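Divided tray (kitchen)

A divided tray is a flat dish with low walls inside, used to keep dry foods apart on one table. The common household form has four compartments and a short tab for holding. Rice, soybeans, mung beans and red beans are typical contents.

In Serkau the tray is known as a jin, and it is brought out in November, when the new beans are sold. A usual jin takes 300 grams of grain, the large one 400. 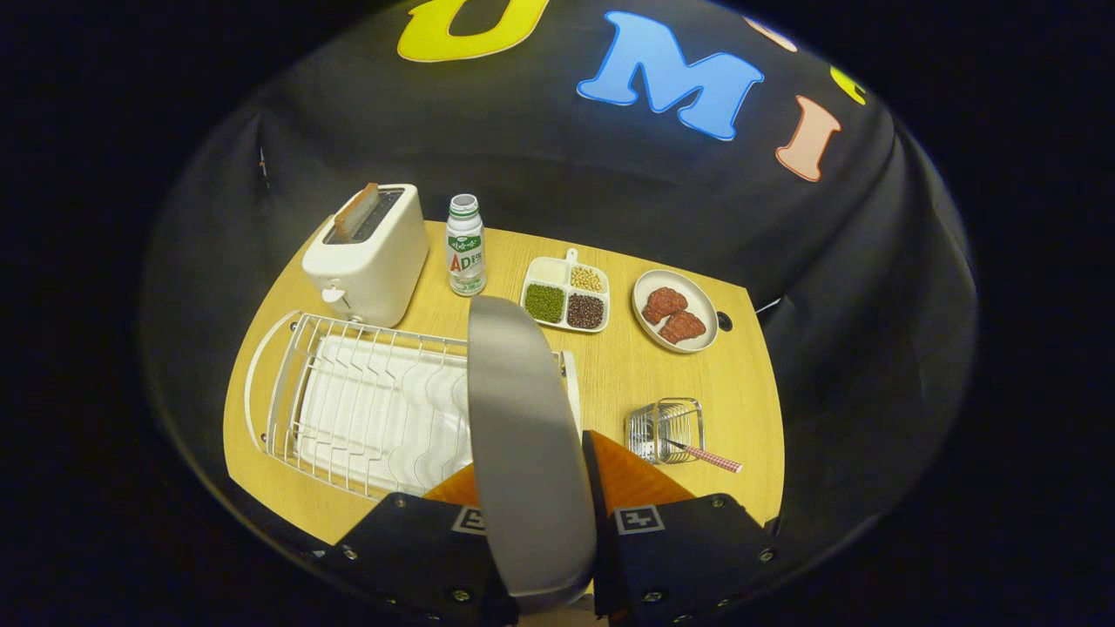

The tray normally stays at the back of the table, near the bread and the meat plate, and the dish rack is kept in front. Sidra Bhutto, in her study of Clestovthorpe kitchens, separates 2 types, with handle and without. The type without handle is older and is now seldom made.

See also: Bento, Thali, Dish rack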